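4.2 Methodische Einwände gegen die Befunde zur Kraft im mittleren Lebensalter

Dass Krafttraining jenseits der fünfzig den Erhalt der Alltagsfunktion begünstigt, gilt in der Beratungsliteratur inzwischen als ausgemacht. Die Durchsicht der Primärstudien stützt diese Sicherheit nur zum Teil. Die von Kuruc ausgewertete Plernside-Kohorte, auf die sich ein erheblicher Teil der jüngeren Ratgeber beruft, misst Kraft ausschließlich über den Händedruck. Dieser ist bequem zu erheben und korreliert mit vielem, unter anderem mit Körpergröße, beruflicher Vorgeschichte und Ernährungszustand. Ob er auf Training anspricht, und wenn ja, auf welches, lässt sich den Daten nicht entnehmen. Wer aus einem hohen Ausgangswert auf den Nutzen eines Hantelprogramms schließt, verwechselt ein Merkmal mit einer Maßnahme.

Die Interventionsstudien sollten diese Lücke schließen. In der Drandar-Studie trainierten die Teilnehmenden über 21 Wochen unter Anleitung, und zwar mit einer Last von 80 Prozent des Einwiederholungsmaximums. Der Kraftzuwachs an der Beinpresse fiel deutlich aus, was bei einem Test am Trainingsgerät selbst kaum überrascht. Beim Aufstehen vom Stuhl und beim Treppensteigen blieb der Unterschied zur Kontrollgruppe klein, und er verschwand, sobald nach Ausgangsniveau geschichtet wurde. Die Autoren sprechen dennoch von einem »robusten Transfer in den Alltag«. Wir können diese Formulierung aus den mitgeteilten Tabellen nicht nachvollziehen.

Hinzu kommt die Frage der Begleitumstände. Proteinzufuhr und Mahlzeitenrhythmus wurden in den meisten Arbeiten per Selbstauskunft erhoben, häufig rückblickend und nur einmal. Was zwischen den Einheiten gegessen und getrunken wurde, geht damit als Erinnerung in die Modelle ein. Gerade Kleinigkeiten wie Gebäck, der zweite Becher Milchkaffee oder ein halber Teller am Abend fehlen in solchen Protokollen erfahrungsgemäß am ehesten. Šimek hat vorgeschlagen, diesen Fehler als zufällig zu behandeln. Plausibel wäre das nur, wenn Trainierende und Nichttrainierende gleich ungenau berichteten — eine Annahme, für die wir keinen Beleg gefunden haben.

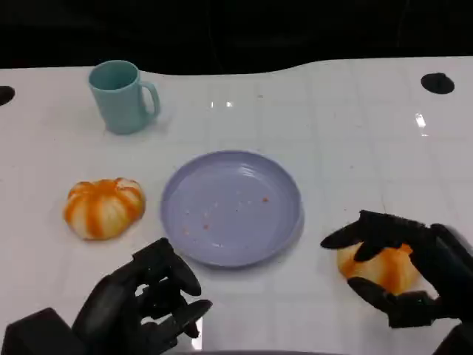 Abb. 3: Hellblaugrüner Becher und flacher, lavendelfarbener Teller mit Krümeln auf weißer Tischfläche.

Schwerer wiegt aus unserer Sicht die Auswahl der Teilnehmenden. Für die Pedow-Erhebung wurden mehr als 1.000 Personen angeschrieben; wie viele davon den Eingangstest antraten, teilt der Bericht nicht mit. Ausgeschlossen wurden Personen mit Gelenkbeschwerden, mit eingestelltem, aber schwankendem Blutdruck und mit »unzureichender Motivation«. Das letzte Kriterium wird an keiner Stelle definiert. Es dürfte eben jene Gruppe entfernt haben, an die sich die späteren Empfehlungen richten. Ein Programm, das bei vorab ausgewählten Motivierten wirkt, sagt wenig darüber aus, was ein Aushang im Hausarztflur bewirkt.

Auch die Adhärenz wird großzügig ausgelegt. In der Arbeit von Šindelář gilt eine Einheit als absolviert, wenn die Person im Trainingsraum erschienen ist. Ob und mit welcher Last sie trainiert hat, wurde nicht durchgängig festgehalten. Zwischen Anwesenheit und Trainingsreiz besteht freilich ein Zusammenhang, nur ist er unbekannt groß. Dosis-Wirkungs-Kurven, die auf dieser Grundlage gezeichnet werden, vermitteln eine Genauigkeit, die das Ausgangsmaterial nicht hergibt. Dass die Kurve in der Übersichtsarbeit von Kuruc ohne Streuungsangaben wiedergegeben ist, macht die Sache nicht besser.

Kuruc hält dem entgegen, die Richtung des Effekts sei in allen einbezogenen Studien dieselbe. Das trifft zu, soweit wir es prüfen konnten. Gleiche Richtung ist allerdings auch dann zu erwarten, wenn alle Studien denselben Fehler teilen, und mindestens zwei der oben genannten Schwächen, die Vorauswahl und das Testen am Trainingsgerät, finden sich durchgängig. Fünf der Arbeiten verwendeten zudem denselben Fragebogen zur Alltagsfunktion, dessen deutsche Fassung nie gesondert validiert wurde.

Daraus folgt kein Argument gegen das Training. Ernsthafte Zwischenfälle wurden selten berichtet, und viele Teilnehmende gaben an, sich kräftiger zu fühlen. Offen bleibt, ob dieses Gefühl auf die Last, auf die Anleitung oder schlicht auf den festen Termin in der Gruppe zurückgeht. Eine Kontrollgruppe mit gleich viel Betreuung und geringer Last hätte hier Auskunft geben können; von den gesichteten Arbeiten hat sie keine vorgesehen. Wir behandeln die Effektschätzer im folgenden Abschnitt deshalb als Obergrenzen und verzichten auf eine gepoolte Auswertung der Funktionstests.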